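Home | About | Allotment | Kitchen | Moaning | Contact

The apple situation

Every October I tell myself I will deal with the apples properly, and every October I end up eating crumble for breakfast, standing up, with a spoon that was meant for serving.

We have one tree. It came with the house, along with a shed door that doesn't fit the shed. The previous owners left a note calling it "a good cropper", which I took as a kindness and now read as a warning. Last year I weighed what came off it, because I am that sort of person, and it came to 82 kilos. There are two of us. One of us doesn't much like apples. 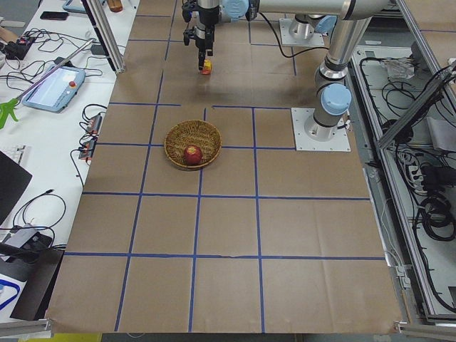 One down, the rest to go.

The first week is lovely. You carry them in, you put them in a basket, you feel like someone in a magazine. By the second week you are leaving bags on doorsteps and walking off quickly. The people across the road have started drawing their curtains when I come out with a carrier.

So this year I bought a press. It's a Hedlund, second-hand, and it weighs as much as a small pony. The instructions say it will turn 4 kilos of fruit into juice in a few minutes, and they say nothing at all about the hour of chopping that comes first, or the pulp, or the wasps. I got enough juice to fill every jug in the house and then remembered that juice goes off.

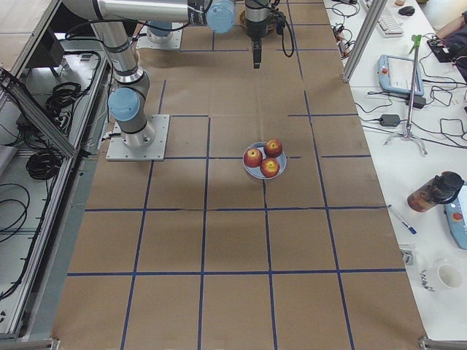

Storing them whole is supposed to be the sensible answer. You wrap each one in newspaper, make sure none of them touch, and put them somewhere cool and dark. My gran did this and had apples in March. I did this and had one bad apple in November, then thirty, then a smell in the spare room that outlasted Christmas. We no longer take a newspaper, so I'd used old Prirkent catalogues, and I now suspect the shiny paper. My wife suspects me.

The chutney went better, in that it exists. Seven jars of it, dark brown, labelled in my best handwriting. You're meant to leave it three months before opening, so I can't yet tell you whether it's any good, only that the kitchen curtains have taken on the flavour.

There's a bucket of windfalls by the back step if anyone's passing. You can keep the bucket.

Recent posts
The shed door: an update
Slugs, round two
Why I gave up on sourdough
A wet weekend in Rurkadard
Things I have dropped in the pond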